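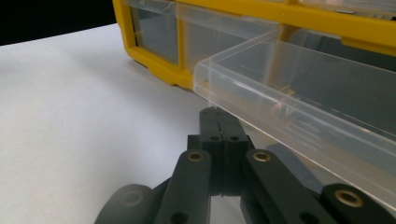 Tronder Sowerby
Demonstration-to-policy software for hand-held grippers

Overview

Sowerby takes recordings made with a hand-held gripper and turns them into a control policy that runs on a robot arm. It covers the whole path: syncing the video with motion data, recovering the gripper's path, estimating finger opening, cutting recordings into episodes, training, and playback on the arm. It runs on one Linux workstation with a supported graphics card. An internet connection is needed for license activation and updates only.

The package is meant for labs and integration shops that already collect their own demonstrations and are tired of keeping a folder of scripts alive. Typical jobs are drawers, lids, bins, small parts and other tabletop work where the contact is short and the clearance is tight.

What's in the package

Sowerby Track
Recovers the six-axis pose of the gripper from wrist video and inertial data. Handles plain white tabletops, provided enough of the surroundings stays in view. Clear plastic is masked before tracking so that reflections on a drawer or tray do not pull the pose off. The mask can be edited by hand and saved as a preset for the workcell.

Sowerby Width
Estimates finger opening from the video itself. Markers on the fingers are optional. Without markers you record a short open-and-close sweep at the start of each session, and the software fits the linkage from that. Parallel-finger grippers only.

Sowerby Cut
Splits long recordings into episodes using gripper speed, finger width and an optional foot-pedal signal. Rejected episodes are kept in a separate list with the reason shown, and can be put back with one click.

Sowerby Train
Trains a visuomotor policy on the accepted episodes. There are 17 built-in task templates, including drawer pull, drawer push, lid lift, peg insert and pick to tray. A template sets the camera crop, action rate and prediction length. All settings can be changed in a text file.

Sowerby Run
Sends the policy's output to the arm through a driver plug-in, with speed, force and workspace limits applied after the policy and before the driver. The limits live in their own file and are not touched by training. Runs are logged in the same format as the demonstrations, so a bad pull can be opened in Cut next to a good one.

Notes on drawer tasks

Clear drawers are hard for depth cameras, and Sowerby does not need depth. The drawer templates work from color video and gripper pose. Keep the organizer fixed to the table during recording unless you want the policy to cope with it sliding. Record starts from both sides and at more than one height. Include drawers that are already partly open, otherwise the policy will tend to reach for the closed position.

The pull template stops on distance or on force, whichever comes first. Set the force stop low for light organizers.

Specifications

Operating system: Linux, 64-bit
Memory: 64 GB recommended
Video input: MP4, up to 60 frames per second
Motion input: CSV or embedded telemetry track
Pose output: CSV, Zarr
Action rate: 5 to 20 Hz, set per template
Built-in templates: 17
Episodes per project: 2,000 on the Bench license, no set limit on the Floor license
Arm drivers: Gederdale and Revel included, others through the driver kit
Interface: desktop application and command line
Scripting: Python

Licensing

Bench license, one workstation, one arm: $3,570 per year
Floor license, several workstations and arms: ask for a quote
Trial: 28 days, all modules on, no card required

Both licenses include updates and email support for the term. Projects and trained policies stay readable after a license ends. Train and Run stop working until it is renewed.

Not included

Arm, gripper, cameras, workstation and safety equipment. Sowerby Run's limits are a software feature and do not replace a risk assessment or the arm's own safety controller.

Current release

Released in December. Changes since the last version:
Faster loop closure in Track on recordings longer than ten minutes
Width fit no longer fails when the fingers start fully closed
Reflection mask presets can be shared between projects
Fixed a crash when a Revel arm was disconnected during playback
The drawer push template now uses the same force units as drawer pull. Check your limits file before updating.

Related items

Sowerby driver kit
Foot pedal, USB
Calibration board, matte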